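What Is a Foundation?

A foundation is a group that gives money away to help people. The money often comes from one person or family who set it aside long ago. Some foundations pay for museums. Others help schools, libraries or theaters.
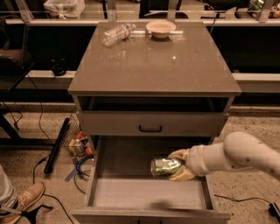 Muthoni Laizer
Staff Writer, Kids' Pages
20 April 2021

Most foundations do not spend all their money at once. They invest it, and it can earn more money over time. Each year they give part of it away. A gift like this is called a grant.

Let's say the Hikberg Foundation wants to help children learn music. A school writes a letter asking for $1,000 to buy drums and violins. This letter is called a proposal. It tells what the school wants to do and what it will cost.

People at the foundation read the proposals. One year they might get 200 of them and not have enough money for them all, so they have to choose.

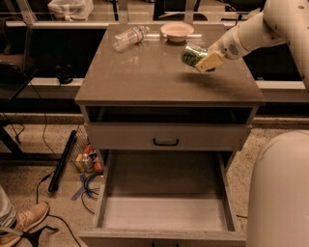
The final choice is often made by a group called the board. The board also picks the president, the person who runs the foundation from day to day. When a president leaves, the board looks for a new one. That search can take many months.

A school that gets a grant has to follow rules. It must spend the money on what it asked for, and later it writes a report to show how the money was used.

Words to know
Grant: money given for a special purpose
Proposal: a written plan that asks for a grant
Board: the group in charge of big decisions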